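Tostance Home 2 review: a practice house for robots that can't do the dishes yet

Posted Mar 12, 2019
Filed under: Software, Home automation

Tostance Home is a simulator. You pick a robot, pick a set of rooms, pick a chore, and the software plays it out on your own computer with physics that are supposed to be close enough to the real thing to be useful. Esteck, the company that makes it, sells it to schools, small labs and people like me, who spent years fixing conveyor equipment and now want to know when a machine will be able to empty a dishwasher.

I paid for my copy. It costs 447 dollars for a single seat, with updates included for a year. I have used it since December on a desktop I bought for video editing, and it runs fine there. It also ran on my laptop, but slowly enough that I gave up.

What you get

The download includes the simulator, a set of rooms, two robot models, and a library of 813 chores. That last number needs some explaining. Many of those chores are the same job with a different object. "Move mug to table" and "move bowl to table" are listed separately. If you fold the near-duplicates together the list gets a lot shorter, and what remains is mostly picking things up, putting them down, opening, closing and wiping. Folding laundry is not in there. Neither is making a bed, and the forum says not to expect either soon.

The robot I used for nearly everything is called Nistor. It has a body, two arms and a gripper on each arm. There are cameras on the head and on the wrists, and you can record from any of them. The wrist views are what the control program uses for close work, so they are worth learning to read. They tilt with the arm and it takes a few evenings before you stop leaning your head to follow them.

The rooms are plain. Walls and floors are flat colors or simple tile, there is little shine on anything, and the furniture is basic. I don't mind. What matters for a chore is where the surfaces are and whether there is enough space to get an arm in. The included control program does struggle when one big flat surface takes up most of a wrist view, and that happens all the time indoors, since houses are full of doors and panels.

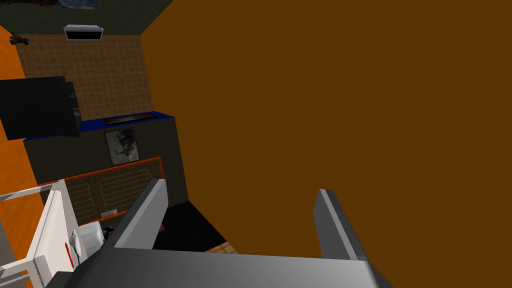 Moushumi Roy wrote to me after my first notes on the program that I was being too easy on it. Her point was that a robot in a house spends most of its day next to something large and blank, so if the software gets confused beside a brown panel, it will get confused beside a refrigerator, a closet and a front door too. She also said a person in the same spot would just take a step back and look again, and that she would not pay for a machine that couldn't.

I think she is right about the stepping back. You can add it yourself with a short script, and I did, and it helped. It should have come with the program.

How I tested

I ran 196 trials with Nistor, all using the control program in the box and the default settings. I split them between tidying jobs (pick something up from one place, set it down in another) and opening jobs (doors, drawers). I didn't pick only easy ones, and I didn't restart a trial because it began badly. If the robot dropped something it got to try again until the time limit, same as you would.

A trial counted as good if the job was done at the end and nothing else had been knocked over. The software has its own scoring, which is more generous. It will pass a trial where the mug made it to the table and the lamp ended up on the floor. I would not pass that from a person I was paying.

Tidying

Getting across a room is the part that works best. Nistor drives smoothly, stops where it should and holds its arms in a sensible place while moving. With wide open floor it hardly ever went wrong. 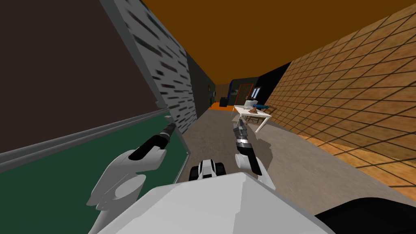 Reaching is slower than driving, and you need patience for it. The robot plans the arm movement, starts it, stops, plans again, and goes on. A job I would finish in a few seconds can take it several minutes. Distance makes it worse, because the object it is asked to fetch may be tiny in the head camera when the job begins. Take the white table down at the far end, with a small brown thing on top and something teal lying flat near the edge. From back where the robot is, I couldn't tell you what either of them is, and I have a lifetime of practice with clutter. The control program often makes its guess from that far out and then sticks with it after it gets close. Flat objects gave it the most trouble overall. It wants to pinch from the sides, and a thing lying flat doesn't offer much side. My own habit is to slide it over the edge of the table and catch it. Nistor has no such habit, and I couldn't find a setting for one.

When it does get hold of something, it usually keeps it. I had few drops in the middle of a carry. Setting things down was fine with anything that had a wide bottom and poor with anything tall.

Opening

I expected the opening jobs to be the easy half. A door stays where it is and only moves one way. In my trials they were the harder half by a good margin.

Bar handles are the best case. A bar that stands off from the panel leaves space behind it for a finger, and if the gripper arrives at the correct angle it can close on the bar and pull. Arriving at the correct angle is most of the work. Come in twisted and one finger lands on the face of the door, the arm pushes, and the program reports an obstacle. Knobs were worse. Doors with no handle, the kind you press or hook with a fingertip, I stopped trying.

Pulling is its own problem. The hand has to follow the curve of the door as it swings, and the body has to get out of the way. Nistor tends to pull straight back, so the grip slips off partway. Raising the grip force helps some. Moving the robot's starting spot to the side helps more, and that tip is buried deep in the manual, in a section on something else.
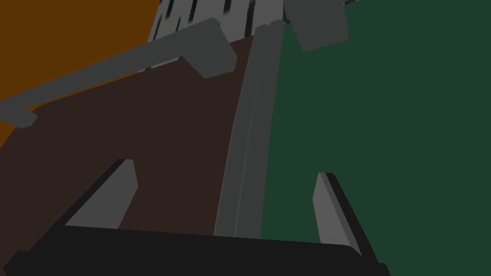
Compared with Furkow

The other package in this price range is Furkow, which I used for most of last year. Furkow looks nicer. Its rooms have better lighting and its objects have real surface detail, and if you are training something that depends on how things look, that might decide it for you. Its doors are another matter. They swing as if they weighed nothing, and drawers don't stick. I had a far higher success rate in Furkow and believed very little of it. Tostance Home lets you set friction and weight on each hinge, and the default values feel close to the cabinets in my kitchen.

Furkow's manual is better. Its installer is too. Tostance Home asked me to install the same graphics library two times and then complained that it was already there.

Complaints

No undo in the room editor. If you delete a wall, you rebuild the wall.

Recorded views are saved with file names that tell you nothing about which camera they came from.

The help forum is quiet. I posted a question about drawer slides and got an answer from Esteck after nine days. It was a good answer.

Sound is missing altogether. I know that seems minor, but on a real line you hear a bad grip before you see it.

Can they do chores yet

Going by this, no. A machine like Nistor can cross a room and move a cup, most of the time, if you aren't in a hurry. It can open some doors with some handles. A chore is a dozen of those steps in a row, and when each one fails now and then, the whole thing fails often. On a shop floor, where you can bolt the table down and put the parts in the same place every time, I would be more hopeful, and I would leave the doors off.

As for the software, I'm keeping it. It is honest about friction, it runs on an ordinary desktop, and it has taught me more about why this is hard than any trade show did. If you want pretty rooms, get Furkow. If you want to see what happens when a gripper meets a cabinet door, get this one, and read the manual's chapter on base placement first.

Rating: 3.5 out of 5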